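Kinden Foam Display Head, White

Home / Display and Storage / Heads and Stands / Kinden Foam Head

In stock. Ships from our Sturnstead shop.

I've been sewing and selling hats for a good while now, and the thing I get asked for almost as often as the hats is "what do you keep yours on?" So we started carrying the Kinden head, and I'm so pleased we did! It's a plain white foam head on a round white base, light enough to carry under one arm with a bag of fabric in the other, and it makes a floppy hood look like something a person would want to wear.

The face is smooth and very quiet. There are faint eyes, a nose and a pair of lips molded in, just enough to tell you where the front is, and no paint or lashes or eyebrows. I love that. A painted face always seems to have an opinion about the hat (ours used to look cross under anything with a brim), and in listing photos the makeup was the first thing people noticed. With this one you see the fabric.

It's also a real help while you're still making the thing. I drape black jersey and lining fabric straight over the top and look at where it wants to fold before I cut anything. Dark cloth against white foam is very easy to read, so you spot a lopsided drop right away. For pale fabrics I pull a dark knit cap on first and work over that.
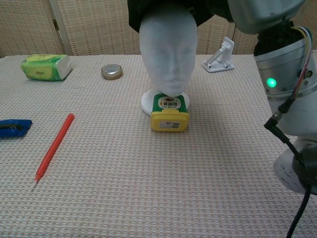

A flat base needs a flat table, but it doesn't need a bare one. I keep a beige waffle cloth on mine all year, partly to save the tabletop and partly for pins, and the head stays out on it with whatever else is going on that day. Mine shares the space with tissues and a little tin, and it doesn't mind being shoved along to make room.

What it's good for

Hoods, scarves, beanies, headbands, soft hats and light wigs. I also use it for sunglasses, although the ears on a foam head are never going to hold heavy frames well, so use a dab of removable putty at the temples if you're leaving them overnight. Felt hats are fine for display. For steaming or blocking them please get a proper wooden block, as foam and steam don't get along.

Pinning

Go ahead and pin it! Fine glass-head pins leave the smallest marks. Try to go in at a slant and move your spots from one project to the next, otherwise the same patch at the crown gets crumbly. Santeri Salminen, who looks after our workroom, wraps his in a stretch cotton cover from Avcı and pins through that, and his head looks far newer than mine does. We have the covers in stock too, in black and oatmeal.

Care

Wipe with a barely damp cloth and a drop of dish soap, then let it dry in the air. Keep it away from spray glue, nail polish remover and spray paint, all of which can eat into foam. If you want to color it, use water-based craft paint and a soft brush. Marker pen doesn't come off, so test your chalk or pen low at the back of the neck first.

Details

Item number: 122
Color: white
Material: foam head, round white base
Sold: singly, or as a set of 2
Goes with: Avcı cotton cover, Avia folding hat box

Hats, fabrics and pins are not included.

Shipping and returns

Each head is packed in its own box with paper all the way around. Orders usually leave us within 5 working days, and February is slower because that's when we do craft fairs. You can return an unused head in its box. Once it's been pinned or painted we can't take it back, but if yours arrives dented, send us a photo and we'll sort out another one.

We've sent out roughly 1,480 of these so far, and I still get a kick out of the pictures people send back. One customer has a whole row along her hallway for the family's winter hats! If you've made something you're proud of, pop it on the head and email us a photo. With your okay, we'll add it to the customer gallery.

Page updated Tuesday, August 18, 2026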